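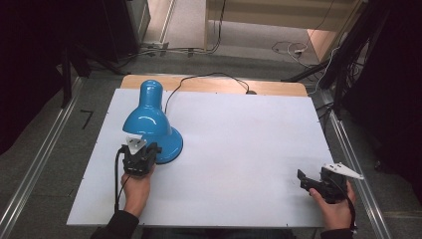 How many hand-held grippers should a first order cover?

Three pairs for every two stations, according to Mirela Coutinho, who plans equipment purchases at Coneck. The third pair goes on the shelf and is rotated in when another is out for repair.

Coutinho drew up the company's current equipment budget in April with Prys Llewellyn, the technician responsible for the stations. The plan covers 26 stations, all used to record manual tasks with everyday household objects. Grippers are the largest line in it, followed by cabling and tables.

"People budget for the device and forget the cable," Llewellyn said. "A gripper held in the hand moves all day, and the cable bends at the same point every time. I replace cables on a schedule. I don't wait for a fault."

His figure for cables is 37 hours of use, after which each one is tested and, if the reading drifts, swapped. Coutinho said the first draft of the budget treated cables as office supplies. They now have their own line, with a separate reorder level.

The choice between wired and battery units took longer. Coneck asked for quotes from two suppliers, Porkow and Haseo. Haseo offered a wireless version at a higher unit price, and Porkow offered wired units with a shorter delivery time.

"We priced the chargers, the spare batteries and the time lost in changing them," Coutinho said. "The wired units came out lower over two years. If we had been buying for people who walk from room to room, I would have signed for the other one."

Work surfaces were the cheapest item to get right, Llewellyn said. He specifies a plain, matte board that can be screwed down and replaced separately from the table under it. Gloss finishes were ruled out after a trial at the Kurtuluş site, where reflections from the overhead lights showed up in the recordings.

The objects to be handled have a budget as well. Coutinho allows 976 dollars per quarter for lamps, kitchen items, boxes and similar goods, all bought at retail. She does not negotiate on these. "The order is small and the mix changes every week. A contract would cost more to manage than it saves."

Asked what she would change, Coutinho named the delivery terms. The first shipment arrived complete, but the mounting plates were packed separately and had no part numbers, so matching them to the grippers took two working days. The next order requires labeled sets.

Llewellyn wants more floor space per station. Rails and stands take up room that does not appear on a supplier's drawing, he said, and power outlets are seldom where the table ends up. He now measures cable runs on site before the purchase order is released.

The second order is due to be placed after the annual stock check.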